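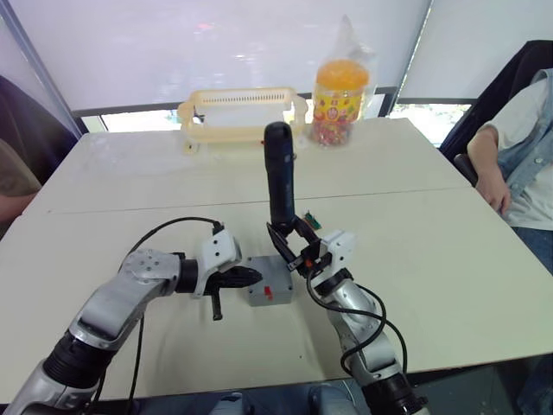
Two robot arms at a white table, the left one close to a small gray box.

The Jug

The nurse at the Acharya Clinic gave me an orange plastic jug and told me to keep it in the refrigerator for a day.

"Everything goes in it," she said. "Start after your first trip in the morning. The next morning, the first one goes in, and then you're done."

I asked if it had to be the refrigerator. She said a cooler with ice would do if I had people at home who minded. I had my wife at home, and she did mind, so I used the cooler we took fishing and put it in the bathtub.

I had gone in about my shoulder. I drive a delivery truck for Callon, mostly feed and fencing, and in September I had pulled something getting a pallet loose. For a couple of months I took ibuprofen with my coffee and again at lunch and again when I got home. The doctor was young and she read the form I'd filled out more carefully than I had filled it out. She asked how many of the pills I took and I told her. Then she said she would like to draw some blood.

The office called while I was unloading at a farm north of Drenby. The doctor got on the phone herself. She said my kidneys were not working as well as they should be and the number was 29. I asked what it was supposed to be. She said over sixty, and at my age she would have liked it higher than that.

"So it's half," I said.

"It's less than half. Are you sitting down somewhere?"

I was standing on the liftgate. I sat down on a bag of calf starter and she told me to stop the ibuprofen that day. She wanted the jug and more blood, and an ultrasound, and she wanted me to see a kidney doctor in Rerklow. She asked if I'd been tired. I said I drove a truck and got up at four. She asked if my ankles swelled. I said they did by evening, and that I had thought it was the boots.

When I hung up the farmer was waiting to sign for his order. He signed and asked if I was all right. I told him my shoulder was bothering me.

I didn't tell my wife that night. I told her the next morning, when she found the cooler in the bathtub and the jug in it.

"What is that?"

"It's for a test."

"For your shoulder?"

So I told her. She sat on the edge of the tub in her robe with the cooler beside her feet. She asked the same questions I had asked, in almost the same order, and I gave her the doctor's answers. Then she asked one I hadn't thought of, whether it would get better. I said I didn't know.

"You didn't ask?"

"I was at work."

She got dressed and went to open the library. At noon she called me and read me a list of foods with a lot of salt in them. Most of it was what I ate in the truck. I had a ham sandwich on the seat next to me while she was reading, and I ate it after we hung up, and then I felt bad about it through two more stops.

Rerklow is 87 miles from our house. We left in the dark because my appointment was at eight. My wife drove. I don't usually ride on the passenger side and I kept pressing my foot on the floor mat. She told me to stop it. Past the grain elevator it started to rain and she slowed down, and I said we had plenty of time. She said she knew what time it was.

The ultrasound was first. A man put cold gel on my back and pushed a wand around under my ribs and told me to breathe in and hold it. I watched his screen. It looked like weather. I asked him if he saw anything and he said the doctor would go over it with me, and I could tell that he said it to everyone.

The kidney doctor was an older man with a bad knee, and he came around his desk slowly to shake our hands. He had a drawing of a kidney on a pad and he wrote on it with a ballpoint while he talked. He said some of the damage was probably from the pills and some had probably been there for years. He asked whether anyone in my family had had kidney trouble. I said no. Then I said my father had died in the hospital with a lot of fluid on him, and we'd been told it was his heart.

"It may have been," he said. "They go together."

"Could somebody have caught mine?"

"When did you last have blood work?"

I had to look at my wife. She said it was before our daughter got married.

He nodded and wrote that down as if it were a date.

My wife asked him then whether it would get better. She had it written on the back of an envelope along with the others, and she kept her finger under it. He said it might come up some now that I was off the ibuprofen. He said he didn't expect it to come all the way back. What he wanted was for it to hold. He said people could hold where I was for a long time, and that some didn't, and he would know more when he had seen me a few times.

"What about dialysis?" she said.

"We're not there. I'd like you both to go to a class about it, so it isn't strange to you if we ever are."

I didn't want to go to any class. My wife said we would go, and he gave her the sheet.

He put me on a new pill and told me what to use for the shoulder, which was a heating pad and plain acetaminophen, and not much of that. I had to keep my salt down. He said to read the label on everything, even bread. At the front desk they took a payment of $725 for what the insurance wasn't going to cover, and the woman asked if I wanted to split it up. I said no and wrote the check. My wife didn't say anything until we were in the parking ramp.

"You could have split it up," she said.

"I know."

We stopped for lunch on the way home at a place we had always liked. I read the menu for a long time. The waitress came twice. I ended up asking for a baked potato and then remembered that the sheet had said something about potatoes, and my wife got the sheet out of her purse, and it said to ask. We couldn't ask anyone there. I had a piece of chicken with nothing on it and some green beans, and she ordered the same thing. I told her she could have the fish fry. She said she knew she could.

I went back to work the next day. The dispatcher had me on light loads for the shoulder and I left it that way. I started packing lunch at night at the kitchen counter. I read the bread. One slice had 300 milligrams of sodium in it and I had been buying that bread since I moved out of my mother's house. I stood there with the bag and read it again, and then I made the sandwich with it, because it was the bread we had. The following week my wife found another kind that tasted like a paper plate. I got used to it.

I took my boots off one evening and looked at my ankles. There was a line where the socks had been, and I pushed my thumb into the skin above it and watched how long the dent stayed. I'd gotten in the habit. It filled in a little faster than it had, or I thought it did. I called my wife in from the other room and had her look.

"Do the other one," she said.

I did the other one. She bent down close with her glasses pushed up on her head.

The blood draw was at seven the next morning at the Acharya Clinic. The same nurse was there. She tied the band on my arm and asked what I had done with the cooler, and I told her we'd bought a new one for fishing.

"Good," she said, and told me to make a fist.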